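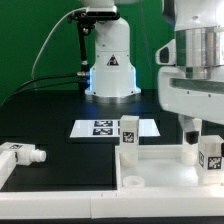
Fig. 7 – Table laid out: small frosted piece in the tray, white board on the black top, green backdrop behind.

5. LAYING OUT THE TABLE

Section 5 describes the laying out of the tray, the board, the small pieces and the marked block on the Workard table. Please read it completely before you take the parts from their boxes. The backdrop must already hang in its place (see Section 4).

5.1 Before you begin

You need the following parts and materials:

Tray
White rectangular board
Small frosted pieces, from the bag marked Jibrin
Marked block
Soft dry cloth, without fluff
Ruler
Paper tape, for the first placing only

Note: The glossy table top shows every fingerprint. Wash and dry your hands, and take off rings and wristwatch.

CAUTION: Do not use kitchen spray or alcohol on the black top. These leave gray spots which cannot be polished away. If the dry cloth is not enough, use water with very little dish soap and dry immediately.

5.2 Cleaning the top

1. Take everything from the table, also the cables which you have laid across the edge for testing.
2. Wipe from the back edge to the front in straight lines. Circles only move the dust.
3. Switch off the ceiling lamp and look along the top from the side. Dust is now easy to find.
4. Switch the lamp on again and wait until the top is fully dry before you put down the board.

Reflections of lights and of the things standing on the table are normal with this top. They are no sign of a wet or badly cleaned surface. If they disturb you in your work, order the matt top from Grestbridge. It has the same size and uses the same holes.

5.3 Placing the board and the tray

1. Lay the board flat on the table with the smoother side up. Do not push it over the top – lift it and set it down again.
2. Press on each corner with one finger. If the board rocks, there is a crumb under it. Go back to 5.2.
3. Measure from the front edge of the table to the board. The distance must be 184 mm on the left and on the right.
4. Set the tray in front of the board and leave 70 mm free between them.
5. Fix the tray at two corners with paper tape, until you are satisfied with the position.

Note: Left and right in this guide are always seen from the chair, also when you stand behind the table.

5.4 Filling the tray

1. Put in the larger items first, and the small frosted pieces at the end.
2. Stand the cylindrical pieces on their flat end. A piece which lies on its side will roll when the drawer under the table is closed.
3. Look from the chair. A small piece may be partly hidden behind the larger ones, and this is allowed, but it must be possible to take it out from above without moving its neighbors.
4. Remove the paper tape slowly, with one hand on the tray.

CAUTION: Do not fill the tray higher than its rim. Small parts are not for children under three years.
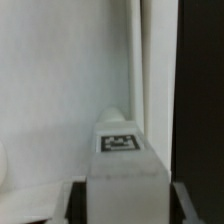 Workard Set-up Guide · Issue 3 · page 40

5.5 Placing the marked block

The marked block is white and frosted, with a narrower white upper part. The black-and-white square is printed on the angled top face, toward the front edge.

1. Hold the block at the sides. Do not touch the printed square.
2. Check the print. The black border must be complete on all four sides, with the thin white margin around it. If the border is scratched, do not repair it with a pen. Write to Barkport for a new block.
3. Set the block down in its place on your layout plan, 100 mm or more from the tray.
4. Turn the block until the front edge of the top face is parallel with the front edge of the table.
5. Look at the square from the chair. From a low position it appears wider than it is tall. Do not correct this by tilting the block.

Note: Please do not put adhesive film over the square, also not the matt kind. One customer has done it and the film became yellow in a few weeks.

5.6 Last check

Board lies flat and does not rock
Tape is removed
All small pieces are in the tray
Square on the block is clean and complete
Cloth and ruler are off the table

When the table is not used overnight, cover it with the dust cover. The cover must not press on the block. For longer storage see Section 9.

Text: Frauke Fuchs. Checked: Henrik Görtz, 25 May 2025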